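One arm, one table, and the small jobs in between: talking with Oleksandra Symonenko

2022-12-06

The first thing Oleksandra Symonenko gave me when I came to Purneo was a roll of black strap. She had cut too long a piece and needed a hand to hold the other end. "You can ask your questions now," she said, "but please don't let go."

Symonenko looks after one robot arm. It works on a tabletop with kitchen objects, all day when the schedule is full, and she has been responsible for it since June of last year. Before this she repaired packaging machines at Zakharchenko, where a stop of the line was measured in money per minute. I asked if the new work is calmer. She thought for some time before she answered.

"It is less loud," she said. "But a packaging machine makes the same movement always, so it becomes worn in the same place always. My arm makes a different movement every time. I must look everywhere."

Her week begins with the cable. It follows the arm from the wrist down, and it has to be free enough that the last joint can turn to its limit, but tight enough that it does not catch on a bowl. Most of the faults she has had to fix came from there. She moves each joint slowly by hand control, watches where the slack goes, and corrects the straps. A strap that sits well in one pose can pull in another, so she repeats the check in 12 poses which she has written on a card and taped to the back of the keyboard.

"People expect that I will talk about motors," she said. "I have opened a joint cover two times. The straps I have opened maybe every day."

The gripper takes the second place in her notebook. She checks the screws of the fingers after 800 grasps and changes the finger pads after 2,000, a number she found by her own mistakes. In the first months she waited until the pads looked bad. By then the arm was already losing smooth objects, and everyone blamed the program. Grasp number 464 on the first set of pads is underlined in her notebook, with the word "slip" beside it and a small angry face.

The pads she orders from Skistine now. The earlier ones left a dark line on anything pale, and she spent many evenings with a sponge. She also washes the tabletop herself, with water only, and she was quite strict about this when I asked. Cleaning liquid leaves a film, and an object that should stay in its place begins to slide when the finger touches it.

Then there is the table layout. The objects are real in some cases and plastic in others, and for her the difference is mainly in the closing force. What she calls "the set" is restored from a list before each session - board at the left, tray at the right, cloth behind. The arm doesn't need it so exact, she said, but she does. When something goes wrong she wants to know that only one thing was different.

I asked what she looks at while the arm is working. The base first, she said, then the elbow, then the wire at the gripper. The fingers she looks at last, although all visitors look there from the beginning. She stands so that she can reach the stop button without turning around, and she doesn't drink coffee during a run, a rule she brought from Zakharchenko.

The worst repair until now was a wrist that began to tremble at low speed. She changed the cable, then the mounting screws, then she suspected the floor. In the end the gripper's weight had been entered wrongly in the settings after an update, and the arm was holding up grams that did not exist. "Two days," she said. "For one number in a box." She has since put this number on the card also.

The lemon and bun set, with the arm at work:

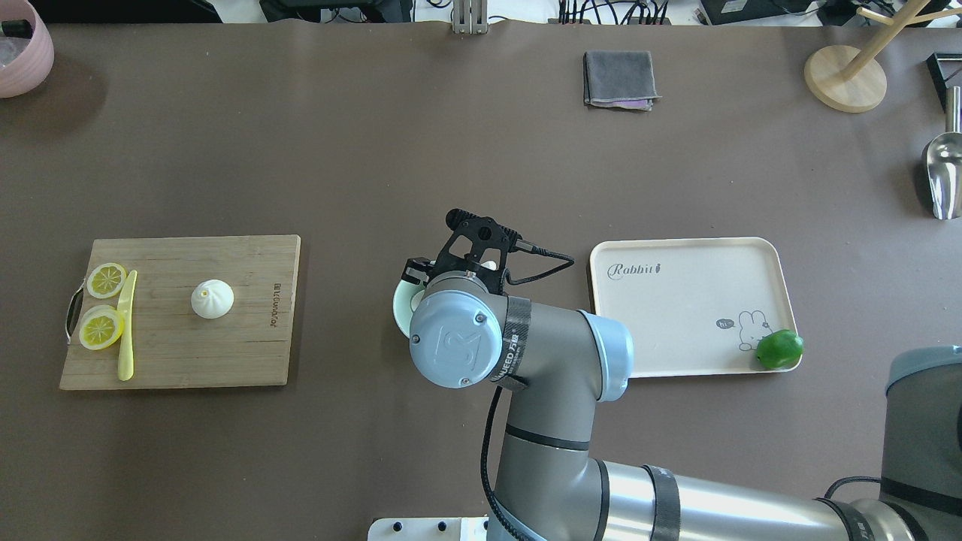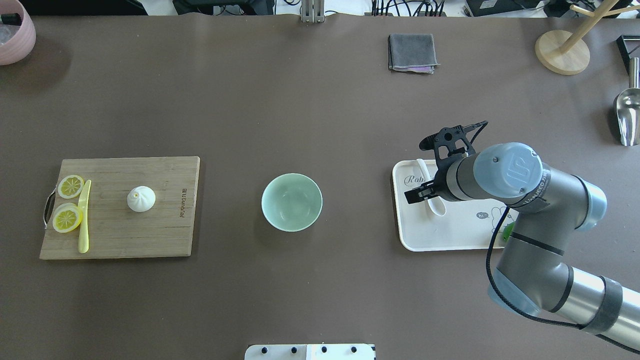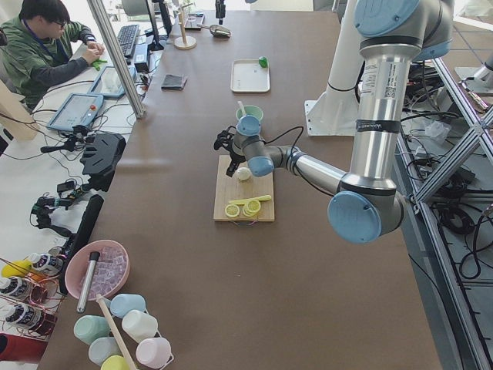 Cuvness, reading a draft of this text, wrote back that checking the straps in fixed poses is good but not enough, and that the same poses should be run once more when the arm is warm, as the cable becomes softer after an hour and hangs differently. Symonenko read the message twice. Then she asked me for the pen and added a line to her card.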